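Shop notebook, June: the shellac problem, part two

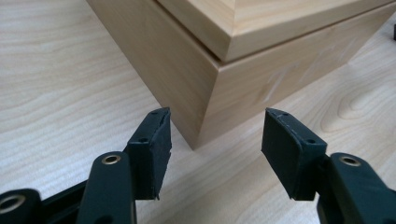 Okay, so where was I. The last batch of flakes from Nzioka dissolved fine but left a haze on every test board, and I had pretty much decided it was the alcohol. Delia said humidity. Wilson said I was rushing it (he always says that, and he's right maybe half the time!).

So I went back and did it properly. I weighed 262 grams of the blonde flakes, ground them up in the old coffee mill, and split them between two jars. Jar A got the hardware store alcohol we always use. Jar B got the good stuff from Plurneo, out of a can I opened that morning. I shook both every time I walked past, which was a lot because I had the radio on over there.

By 4 p.m. Jar B was clear with a little wax at the bottom. Jar A still had a gummy lump that wouldn't let go of the glass. I left it overnight and it was better but stringy. I strained both through a paint filter and then through a piece of old T-shirt.

Test boards are maple offcuts sanded to 320. Three thin coats of each, an hour apart, same pad, same hand. Jar A hazed on the second coat, right along the end grain where it always starts. Jar B has no haze at all, and I looked at it under the window and under the work light.

That doesn't let humidity off the hook, Delia, I know. The hygrometer said 48 percent the whole afternoon, so I need a muggy day to try again. If Jar B hazes then, I owe you lunch.

Other stuff I want to remember:

The pad was too wet on the first board. Tap it on the back of the hand first — if it leaves a puddle, wait.

Dekow sandpaper loads up fast on shellac. Went back to the gray stuff with a drop of mineral oil and it cut much cleaner. Wipe the oil off well or the next coat crawls.

Erasto wants to know if he can put this on a tabletop. No! Hot mugs. I'd use varnish for that, or shellac under varnish if he really wants the color, and it has to be dewaxed.

Date the jars. I found one at the back of the shelf with no label and I have no idea how old it is. Put a drop on glass and it was still tacky the next morning, so out it goes.

Still to do: try a 2 pound cut, since I think mine is closer to three, and write to Nzioka and take back the grumpy thing I said about their flakes.

Comments

Ivana Rivadeneira: My haze came from a half-empty can that sat open all winter. Fresh can, no more haze.

Wilson Usuga: An hour between coats is still rushing it.

Bautista Arancibia: Do you pour off the wax or leave it in? I leave it in for boxes and never had trouble.

Recent entries

Shellac problem, part one
Hide glue in a baby bottle warmer
Flattening the Trerkness stone
Dull card scrapers and what I did about them

Back to top | Contact the shop | All notebook entries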